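**Slide 6: surface protection at the packing table**

- Session is Sunday, run by Phong Diệp. Keep this part short.
- Cardboard goes down over the table covering before any crockery comes out. One flat sheet per station.
- Reuse sheets with creases or stains. Replace when the face is torn.
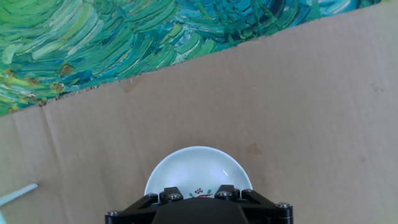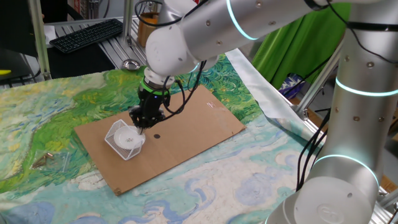
- Dadanwood stock: 200 sheets, 31 set aside for Undora.
- Small crockery is handled over the sheet. Saucers go in wire baskets, flat side down.
- Bags stay off the sheet; they slide.
- Ask who still packs on bare cloth. Then next slide, basket sizes.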